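Clurgate Visitor Association, February members' meeting
Notes by me, Siu-ming Tseng, so blame me for the spelling

We got going at 6:40 in the upstairs room at the Botia Hotel. The January notes were approved with one fix: the ferry landing closes for paint in March, and I had May.

Harbor walk plaques. We've got 331 dollars left over from last year's set and the foundry wants 400 for the next one, the plaque for the old Lui boarding house. The Botia will cover the gap (thank you!). I still need the Lui family's okay on the wording – they'd like the grandmother's name first, and I think they're right.

Spring welcome weekend. Last year we had about 70 people on the walking tour and it was way too many for one guide, so we voted to cap groups at 25 and run them all morning. Irkico Tours asked to lead two of the groups. I was a little grumpy about their sign-up fee, they agreed to drop it, and the vote passed with me in favor.

Welcome baskets for the inns. Lots of talk, mostly about snacks. I said I'd price local jam and get back to everyone by email. Chips and a canned drink stay on the list, and the inns will pay for their own refills.

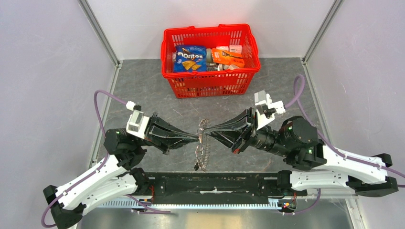

Red basket with Doritos and other snacks.

Parking at the overlook. Put off again until the county writes back. I'll call them.

We wrapped up at 8:15. Next meeting is same room, same time, and please bring your plaque photos if you have old ones of the boarding house porch.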